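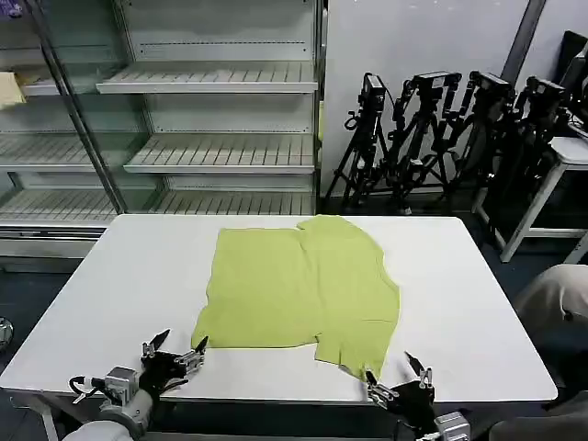 Slide 1. T-shirt on the table, both grippers at the near edge.

Talks > Hurnton Workshop > Deformables session > Speaker notes

Miroslava Štěpánek, 9/10/18

SLIDE 1
Leave the picture up while people sit down. Point to the crease down the middle of the shirt and the uneven hem at lower right. The hem is the part that matters for the next ten minutes. Lime on white is the easy case for segmentation, so say that now, before someone asks.

SLIDE 2 — Problem
Most folding work assumes the cloth starts flat with all corners in view. Ours does not. Part of the garment may be tucked under, and the outline gives a false corner. The earlier Rundska pipeline picked the two lowest outline points and pulled. On a notched hem it picks the flap.

SLIDE 3 — Method
Two stages. Stage one scores every outline point for "true corner" against "fold artifact." Stage two chooses a pair of grasp points, one per arm, and a pull direction for each. The arms close together and lift together. Do not go through the loss terms, they are in the paper.
Mention that the score uses depth at the edge as well as color. A folded-under sleeve is two layers thick and this shows up as a small step in height.
If short on time, skip to slide 5.

SLIDE 4 — Data
339 trials, short-sleeved shirts only. 173 used for training, the rest held out. Labels were placed by hand on the first image of each trial. Shirts were not ironed between trials. State the split clearly. Last time I mumbled it and got two questions.

SLIDE 5 — Result
Correct grasp pair on 91 percent of held-out trials. Pause here.
Remaining errors are of two kinds: collar taken for a hem corner, and both fingers closing on a single layer where two were needed. The second kind is worse because the shirt opens up during the lift and the trial cannot be saved. The Vishwakarma baseline was run on the same held-out set, bars on the left side of the chart. Read the axis label aloud.

SLIDE 6 — Ablation
Without the depth term the collar error stays the same and the folded sleeve error goes up. Without the paired choice the arms sometimes pick points too close to each other and the motion planner rejects the plan — count these as failures, as the table does.

SLIDE 7 — Limits
No long sleeves, no buttons. White shirts on a white table not tested. One re-grasp allowed per trial.

SLIDE 8 — Next
Zoltley code release, version 3, link at the bottom of the slide. Leave this one up for questions.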